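Teaching by Hand: The Emirdale Program Gathers Its Examples

The learning system under development at Brultitz began its work in Emirdale with a library of recorded household tasks. Each recording is made by an operator who guides the robot's two arms through a chore from start to finish, and each is stored with the camera view and the position of every joint. By December the library held 921 recordings.

Lachlan Baxter, who directs collection at the Emirdale site, considers sweeping among the more demanding entries. A long handle magnifies small errors at the wrist, and scraps of paper seldom travel where they are pushed. Operators work in shifts of 2 hours and are asked to keep their hesitations in — a pause before a second attempt is treated as useful material.

Rooms are left much as their occupants keep them. Shelves stay full, and litter is swept from whatever floor the task calls for, including tile with dark grout lines.

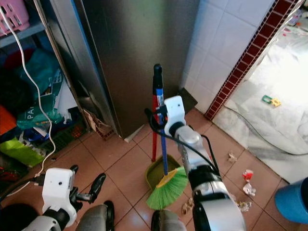 Review and Selection

Recordings pass to a separate team at Coller, where 2 reviewers watch each one independently and mark the point at which every grasp begins and ends. Where their marks disagree, the recording is returned to Emirdale with notes. The current review covers 9 categories of chore, and the sweeping set will be the next to enter training.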